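Course Handout 2: Folding and Storing Woven Shirts
Household Textiles, Introductory Level
Instructor: Wiebke Sperling
Laboratory instruction: Markos Moschos

1. Purpose of the Session

This handout accompanies the second practical session of the term. Students are expected to read it before attending and to bring it to the Gramberg Building. The session lasts 90 minutes and covers the folding of a long-sleeved woven shirt into a compact rectangle suitable for a shelf or drawer. Knitwear is treated separately in April.

A folded shirt is judged on three points in this course: whether the outline is regular, whether the layers lie flat, and whether the finished piece can be moved without coming apart. Speed is not graded.

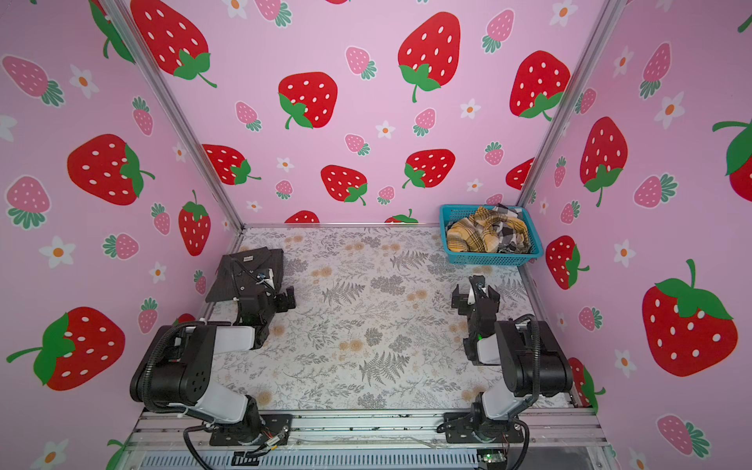
Department of Textile Care and Domestic Studies, Livach College

2. Work Surface and Sorting

The work surface should be flat and large enough for the shirt to be spread out with both sleeves extended. A printed cover is acceptable provided that it lies smooth. Garments waiting to be folded are kept in a basket at a back corner of the table, where they do not interfere with the sleeves of the shirt being worked on. Perforated plastic baskets are suitable. Plaids and checks may share a basket at this stage; they are separated by garment type when they are put away.

Finished pieces are set down away from the basket. Students should not build a stack until each piece has been checked.

3. Procedure

Fasten the top button, the bottom button, and one in between. Lay the shirt face down and draw the side seams straight. Smooth the back panel from the center outward with the flat of the hand.

Fold one side of the body toward the center line, beginning at the middle of the shoulder. Turn the sleeve back so that it runs down the length of the body. Repeat on the other side. The body should now form a long strip of even width. Adjust it at this point, as corrections made later tend to disturb the collar.

Bring the hem up toward the collar in one or two folds, depending on the depth of the shelf. Turn the piece over and press lightly.

A strip that is wider at one end than at the other indicates that the two side folds were not made at the same angle. Open both sides and begin again from the shoulder. 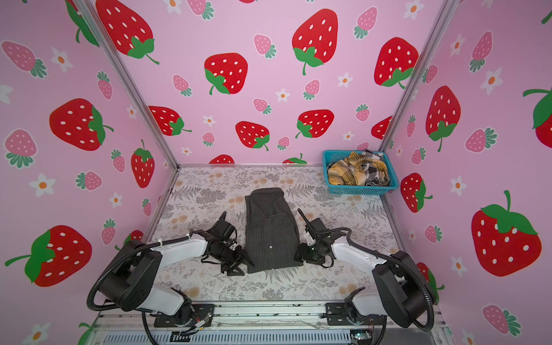

Should the shirt be ironed before it is folded?
A shirt that will be worn soon should be ironed and allowed to cool first. For longer storage, smoothing by hand is sufficient, and the shirt may be ironed when it is taken out.

4. Striped Fabrics

Pinstripes are useful to the beginner. On the back panel the stripes run parallel to the center line, and any fold that departs from that line is easily noticed. Students should use the stripe as a guide for each side fold and compare the two sides before continuing.

Thin woven cloth wrinkles readily when it is left in a heap. Open the shirt fully, find the collar and both cuffs, and straighten the front opening before attempting any fold. Cuffs should be laid flat, with the button visible, so that the sleeve is not twisted when it is turned back.
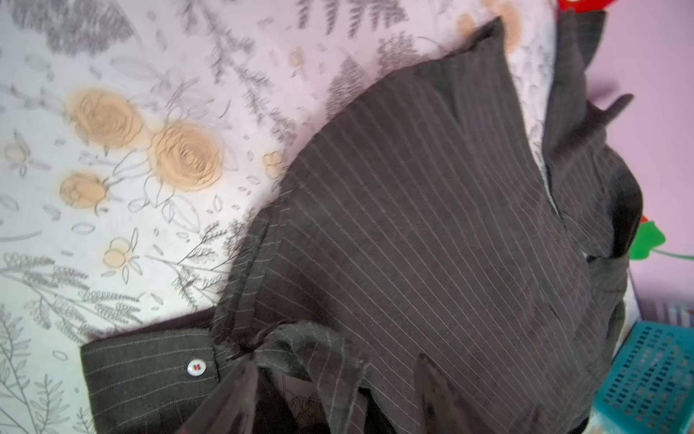

Figure 3. Crumpled pinstriped shirt, with buttoned cuff.

5. Assignment

Fold two shirts at home, one plain and one striped, and submit a written account of one page. State the order of the steps taken and identify any fold that had to be repeated. Accounts are to be left in the tray outside Room 2925.

Reading: Plurnik, chapter on woven garments; Tzanetos, section on shelf storage.

Handout revised October 2022.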